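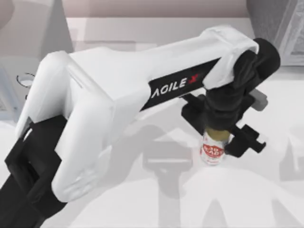
Workshop Notes > Equipment and Budgets > Planning the arm purchase

The equipment request for the Poltville workroom goes in at the end of April, and I have been asked to set out how the figure was reached. I am recording it on this blog as well, as colleagues at Gevham are preparing a similar request and have asked to see the reasoning.

The original proposal was for two arms. It was reduced to one in the first draft, and I support that decision. A second arm would require a second bench, another licensed seat for the Ninh planning software and more supervised hours than our present roster allows. The request now covers a single arm with a parallel gripper, one spare set of fingers, the mounting plate and delivery.

Simulation work is budgeted separately. We have allowed 251 hours of computer time before delivery, and the first tasks are deliberately modest: approaching, grasping and placing a drinks can on a bare tabletop. These tasks tell us a good deal about reach and bench height, and both must be settled before the bench is ordered.

The following points may be useful to anyone drafting a request of this kind.

Freight should be quoted to the door. Our first quotation stopped at the depot, and the remaining distance added $500.

Spare fingers should be purchased with the arm. Pakley, our usual supplier, gives a lead time of 11 weeks on separate orders.

Electrical work belongs in the same request. Ours was nearly left to the maintenance budget, where it would have waited until the next financial year.

A contingency of 20 per cent has been retained. I was asked whether it could be lowered and have replied that I would prefer to defer the new storage cabinets.

The bench drawing is still outstanding. I will post the final schedule of costs once it has been approved.

Recent posts
Choosing a bench height
Notes on the Gevham visit
Reading a freight quotation
Software seats and renewals

Contact | Copyright Workshop Notes | Back to top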